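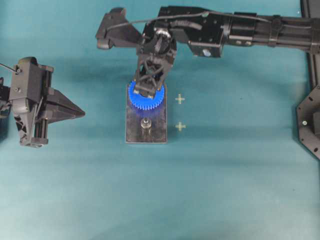 Eimear Nic Giolla has been at it since half eight and is on her second flask of tea. She doesn't stop when I come in. Nods at a stool. "Two minutes, I'm in the middle of one."

One what? An example. A demonstration, if you want the word they use in papers, though at Daduvley they mostly say "a go". A person drives the arms through a small job from start to finish, everything gets recorded, and later a learning system is shown the lot and has to work out how to do the job by itself. The job at present is gears. Pick one up, put it on a peg, start over.

She finishes her go and pushes back from the bench. How many is that now?

"Today? No idea, the log knows. On the gear set we want 600 good ones. Good is the important bit. I could give you 600 by Sunday if you didn't care what was in them."

So what's a bad one? She laughs at that. Dropping the gear isn't bad, she says, if you pick it up again properly and carry on. They keep those. "The system will drop things as well, so it needs to see somebody getting out of trouble. If all it's ever seen is me being perfect then the first slip and it's lost." Bad is when the person dithers. Hovering over the hub, going down a bit, coming back up, thinking about lunch. All of that goes in the recording and the system learns to dither too. She has watched it do this. An early version, trained on her first week, would stop just over the gear and sort of wait. "That was me. That was exactly me, working out which pedal to press. I was mortified."

They threw that week out. All of it? Most of it. She kept 33 she thought were clean and had to argue for those.

I ask about the setup, and get a fast answer. The software that does the recording is called Ritus, written in house, crashes less than it did. The driving rig is a Skimitz, second hand, two handles and the pedals. She likes it apart from the left handle, which is stiff. Cameras look down on the bench and others ride on the grippers, so each go is seen from more than one place. The hand cameras matter more than people expect. From above, the fingers can hide the very bit you need to see.

Doesn't it get dull? Yes. Next question. Then she comes back to it while I'm still writing. "It's dull but it's tiring dull, you can't drift off. Sewing's like that. My gran did piecework and I think she'd have been brilliant at this." The rule is 20 goes and then you get up and walk about. She breaks the rule, she says, and her goes get worse, and she can see it in the logs the next morning. Shorter ones first, rushed, then sloppy.

Starting positions are the other big thing. If the plate always sits in the same spot then the system just learns the spot, and the first time somebody nudges the table it goes for thin air. So it gets moved between goes. A bit left, a bit turned. She used to do it by feel until someone plotted it all out and showed her that her "random" was nearly always up and to the right. Now the laptop tells her where. "Turns it out I'm very predictable."

Gears aren't the only job on the list. There are nuts on threaded studs as well, and those she talks about with less affection.

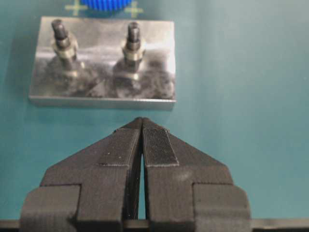
Verschueren reckons the nuts should have come first, because threads are where the system will struggle and you want the hard examples early, while there is still time to change how you collect them. Nic Giolla has heard this before. Several times, she says.

"And it's a fair point. But I couldn't have done nuts in the first month. I'd have given you 600 recordings of a woman swearing." The trouble is turning. Your own wrist goes so far, then you let go, come back round and take hold again, and every one of those regrips is a chance to knock the thing crooked. You can't feel it either. With your own fingers you know straight away if a nut's cross-threaded. Through the handles there's nothing, so you go by eye and by how the gripper is sitting.

Would it help to give the handles some feel? It would, there's a version that does it, there isn't the money. She moves on.

What about having more people do it? They tried, and she's in favour, mostly. Different hands do the job differently. Some come in from the side, she comes straight down. Too many styles in a small set and the system seems to land somewhere between them, a path none of them would take. With a bigger set it evens out, or that's the hope. For now it's her and Verschueren, and they sat down and agreed on an order: which arm goes first, when to let go, where to park at the end. It took a whole afternoon. There was a row about parking.

I ask if she's seen it work. The gears, she means - yes, the last trained version got the gear on about two times in three. She shrugs, but she's pleased, you can tell. What does it get wrong? It presses down before it's lined up. She doesn't press down early, she's checked, so that one isn't hers. "I went back through the recordings to be sure. I was delighted. Somebody else's bad habit."

Verschueren's, then? She won't say. She's already got her hands back on the handles, and the laptop wants the plate a bit to the left.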